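Home Explore Notifications Messages Lists Profile More

Toivo Ojala
Jul 27, 2018

1/ A few of you asked how things are going at work now that the kitting bench is being automated, and I promised a proper answer, so put the kettle on, because I have never managed to say anything in one post.

2/ For those who don't know, I pack parts kits at Turunen. A kit is a plastic box with compartments, and each compartment gets its own small thing, and the box goes off to a service engineer who opens it on somebody's floor at six in the morning and needs everything to be there. I've done it for 12 years and I'm fond of it, if you can be fond of boxes.

3/ In February we were told that Dremex would be bringing in a gripper system called Vellow to do part of the filling. You can imagine the canteen that day. Half of us had already packed our own lockers in our heads (me included, I rang my sister and had a good moan).

4/ What has happened since is slower and odder than any of us pictured. Nobody's gone. We've moved about a bit. I now spend my mornings teaching and checking, and my afternoons packing by hand as before, and my back is very grateful for the mornings.

5/ The teaching part is mostly boxes. You'd think a box is a box! But ours are see-through grey with clear dividers inside, on a white table, and I hadn't appreciated how much I do by feel until I had to set one out for a pair of black fingers with no feeling in them at all. Lid open flat at the back, base on a slant, one blue piece stood up in its compartment, and off we go again.
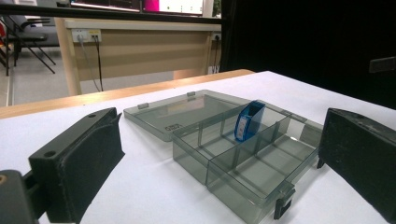
6/ THE NUMBERS, for my brother-in-law, who will ask

We used to send out 500 kits in a good week. Last week it was 1,063, and the target by winter is 1,240. I'm proud of that and also a bit wary of it, as targets have a way of becoming the floor. Our shift lead has said she'll keep an eye on it and I believe her.

7/ WHAT I MISS

The talking, mainly. Four of us used to stand along one bench and get through the whole of the weekend's football by ten o'clock. Now we're spread out and the breaks have got louder to make up for it. We've asked for two of the benches to be pushed back together and I think we'll get it.

8/ WHAT I DON'T MISS

Latches. Thousands of little latches. My right thumb has its own weather forecast and it has been sunny since May.

9/ The younger ones have taken to it beautifully. One lad went on the Preltar course and came back able to change the grip settings himself, and he's on a better rate for it, which is only fair. I've put my name down for the autumn one. I'll be the oldest in the room by a good stretch and I intend to bring biscuits.

10/ If your place is about to go through the same, my only advice is to ask early who gets trained and whether it's in paid hours. We asked late and had to argue for it. Right, that's my tea gone cold, will answer replies after the shop.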